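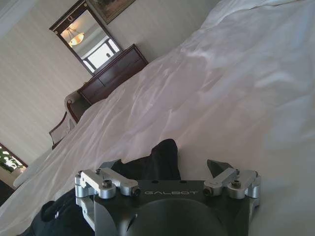
Black fabric between the finger tips, white duvet behind.

Friday was wrist camera day. Hedvika Trnka wanted to compare the two camera mounts we have, the short one and the Murín bracket, on dark clothes against white bedding.

The short mount shows both finger tips, so I can judge the gap between them. The Murín sits higher and gives me more of the bed, but I lose the left tip when the wrist rolls. Exposure is the other problem — set it for the duvet and black cloth loses its folds. I logged 94 grasps before dinner. Sadia Kazmi gets the files next, and I still need to relabel the second batch.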